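House rules for hand-held gripper sessions: FAQ

I get the same messages every time a new group starts with us at Prakberg, so I finally sat down and wrote my answers out. I wrote most of the house rules myself (with a lot of help from Golnar Rezaei, who argued me out of some bad ones), and this page is meant to go along with them. If something on it disagrees with the printed sheet, go with the sheet and then please tell me!

Who are these rules for?

Anyone who picks up a pair of grippers in our room. That means regular operators, guests from Nieto, and the folks who just want to try it once. I follow them too, and I've been caught breaking the phone one.

Do I need training first?

You need the short intro, 50 minutes, and then a practice block where we throw everything away afterward. I mean that literally, we delete it. People relax a lot when they know their first hour doesn't count, and I'd much rather have you fumble a cup in practice than in a real take.

What's the rule about the tags?

Keep them clean, flat and out in the open. The black-and-white square markers are how the software works out where things are, so a thumb over one or a sleeve hanging across it can spoil a stretch of recording. Don't peel them, don't write on them, don't wipe them with anything gritty. If a tag has a lifted corner, stop and swap it. There are spares in the drawer marked Drutance, which is the name of our task list and has nothing to do with the drawer, sorry.

And yes, standing cards count as tags. If there's one on the table, it stays where it was placed until the block is over. Even if it's in your way! Ask for a reset and we'll move it properly.
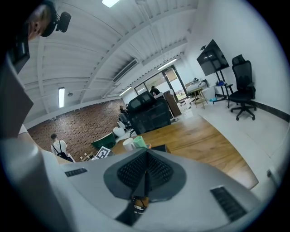

Two cups and an upright marker card on the table, with the gripper close in front.

How do I set the table?

Start from the task card. It tells you which objects you need and leaves you room to choose where they go, within reason. I like a setup where both hands can reach everything without your elbows leaving your sides much. Anything that isn't on the card goes somewhere else: keys, snacks, your own coffee. Particularly your own coffee. We use real mugs as task objects and I've seen somebody absentmindedly reach for the wrong one.

Change the layout a little between takes. Turn a mug handle, slide the tray over, swap the cups. We want variety, but small, honest variety, the kind you'd find on a kitchen table over the course of a morning.

Can I sit down?

Please do. The old version of the rules said operators had to stand, and I have no idea why. Sit close enough that you aren't leaning, keep both feet on the floor, and check that your chair isn't going to roll while you're concentrating. Lanyards and bracelets are fine as long as they don't swing over a tag or catch on a gripper. If you're wearing long sleeves, push them up.

What about things with cords?

Cords get their own section on the sheet because they cause more restarts than anything else we do. A coiled phone cord stretches, pulls back, and drags the other end along with it. My advice is to treat the two ends as one job: move one, wait for the other to settle, carry on. Never yank. If the cord loops around a finger of the gripper, lower it to the table and work it free slowly with the grippers themselves, and if that doesn't happen in a few tries, call the take and start over. Calling a take costs you nothing. I promise I don't keep score.

And keep the cord on your side of anything breakable. That one came out of a very loud afternoon in August.
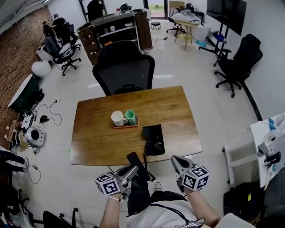

How long can one person keep going before a break?

The limit is 50 minutes, and then you put both grippers down and get up for a bit. Your grip gets sloppy well before your arms start complaining, and the tired takes are the ones we end up tossing.

What makes a take "good"?

Smooth and boring. Start with your hands still, do the task at the pace you'd use at home, finish with your hands still. Don't hover, don't show off, don't talk to the person next to you with your gripper (we all gesture, it's hard to stop). If you drop something and pick it up neatly, keep the take and flag it as a recovery. Those are useful and I wish we had more of them.

We reviewed one full batch of 1,667 takes when we were rewriting this section. In the end 311 of them were set aside, and the biggest single cause was covered or smudged tags. The next was hands already moving when the recording began. Both of those are so easy to fix that I've put them in big type on the sheet.

Other people are in the room. Is that OK?

It's a working room, so people will be at desks and walking through. The rule is that everyone present has been told recording is going on and has signed the consent form. If you bring a visitor, that's your job. Anyone who'd prefer to stay out of it gets told when the block ends and can come in then. Screens that might show private stuff get turned off or locked before we begin, mine included.

Where do the grippers go between takes?

Flat on the table or in their cradle, fingers pointing away from the edge. Don't hang them off a chair back, and don't leave them on a seat (guess how I know). Look at the mesh pads on the fingers each time you set the tool down. If a pad is torn, shiny or coming loose, write it in the log and take another gripper. We retire a pad after 624 takes even if it still looks fine, which some people find wasteful.

Is it really necessary to rest the mug on the tray handle-side out?

Not any more! We dropped that one. Any handle direction is allowed now, so long as the whole base of the mug is on the tray and you let go completely before backing away. Half on the rim doesn't count. When there are two mugs, you can do them in either order unless the card says otherwise.
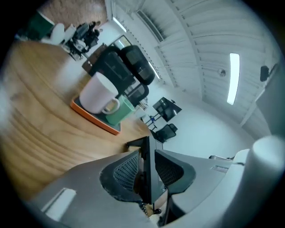

Golnar wrote back after reading the draft of that answer that "let go completely" needs to be tighter: open the fingers all the way, pause for one breath, then pull straight back, so you don't nudge the second mug on the way out. She also wants the pause to apply to every object on the list, cups or not.

She's right, and it's going on the next sheet. Until then, please do it anyway.

Do these rules work for other equipment?

Mostly. The Raltent people borrowed our sheet and changed the part about pads, which makes sense for what they use. The bits about tags, cords, breaks and consent should carry over pretty much anywhere. If you want to borrow it too, go ahead, just take our room name off the top so I don't get your questions as well.

Who do I tell if I broke a rule?

Me, or write it in the log with the take number. You won't be in trouble. A bad take that's marked takes a minute to sort out, and an unmarked one can cost me a whole evening of squinting at cups.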